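Wrist cam depth on clear cups: grasp planner keeps rejecting everything

Forum index > Perception and planning > Grasping

hdhanial
Posts: 12
Running the Numuna planner, October build, with the stock segmentation front end. The task is to pick cups off a table and an orange tray and stand them upright. Coloured cups with the dimpled texture are mostly fine. Clear faceted ones are rejected at the candidate stage with "insufficient support points", even when the mask looks sensible in the overlay.

What I have tried so far:
- lowering min_support from the default to 4. More candidates, most of them going through the wall of the cup into the tray
- hole filling on the depth map before clustering. Tray depth bleeds into the cup and the cup disappears
- exposure fixed, gain fixed, no change

View from the wrist in a typical start state:

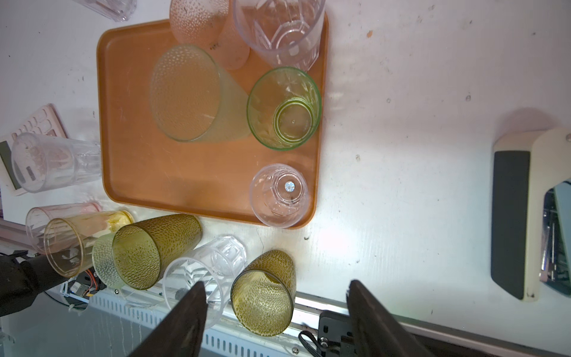

Su-bin Ma: The hole filling is your problem, or at least the first one. It interpolates from the nearest valid return, and for a transparent wall the nearest valid return is whatever lies behind it. Turn it off and mark those pixels as unknown. The planner treats unknown as occupied if you set unknown_policy to block, and you can then release only the pixels inside the mask.

hdhanial
I did not know unknown_policy existed. It is not in the parameter reference.

Su-bin Ma
It is in the header. The reference was last regenerated two releases ago.

lcampbell
I would not go down that road. Blocking unknowns on a table with this many transparent objects leaves almost no free approach volume. We did it on Brumstead and planning time went up by a factor of 3, with most queries ending in timeout. Skip depth for the clear class altogether. Fit a truncated cone to the mask contour, assume it rests on a known plane, and take the grasp width from the fit.

Su-bin Ma
That assumes a known plane. He has two, table and tray, plus a rim, and cups lying over each other. A cup leaning on the rim or on another cup is on neither plane, and the cone fit will return a confident wrong answer.

lcampbell
Then reject on reprojection error. A wrong plane gives the wrong ellipse for the mouth, so it is detectable.

Su-bin Ma
Detectable when the mouth is visible. For one seen base-on you have a circle and very little else.

Olga Carrilho
Both of you are right for different cups. We branch on it. If the mouth ellipse is found, use the cone fit. Otherwise move the wrist to a second viewpoint and try again before planning. The second view costs a few seconds a pick and I stopped caring. Code is in the Nallura repository under view_select, and it is not pretty.

One more thing to check, Hammad: are your gripper fingers masked out of the depth image? They stand up into the view from the bottom edge, and if the hand-eye transform is slightly out, the self-filter leaves a strip of finger behind. The clustering then attaches it to the nearest cup.

hdhanial
Self-filter is on with 12 mm padding. I will dump the filtered cloud and look.

hdhanial
Olga was right about the fingers. There was a sliver along the inner side of the left one, and it was being merged with any cup close to it. I redid the hand-eye calibration and the sliver is gone. That accounts for some of the bad candidates on the coloured cups, which I had been blaming on texture. The clear ones are unchanged, as expected.

I have now ported view_select. Same table, another of the wrist viewpoints it can choose from:

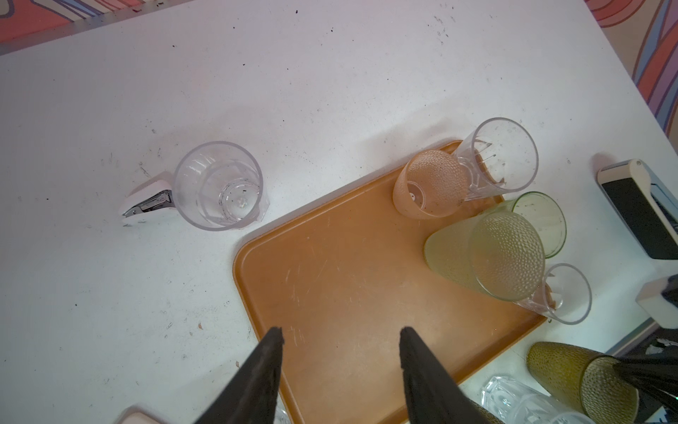
Wrist view, fingers over the tray, cups along its right side.

With hole filling off and the branch in place, I get candidates on clear cups that overlap a coloured one. The mask still splits badly where one wall is seen through another.

Jocelyn Hiebert
The split is a segmentation matter and no planner setting will help. Check your non-maximum suppression threshold. The stock value drops the smaller of two overlapping instances, which is wrong for transparent objects, where both are visible in the same pixels. Raise it for the clear class only.

lcampbell
Raising it gave us duplicate detections on single cups. The planner then sees a collision between an object and itself.

Jocelyn Hiebert
Deduplicate on fitted pose afterwards. Gill has a node for that.

lcampbell
The Gill node compares centroids only. Two nested cups would be merged into one.

Jocelyn Hiebert
Fair. Compare the axis and mouth radius as well, then. It is a small patch.

hdhanial
Trying the per-class threshold first. Does anyone have the index for the clear class in the stock label map? Mine has 1942 entries and at least two of them are "glass".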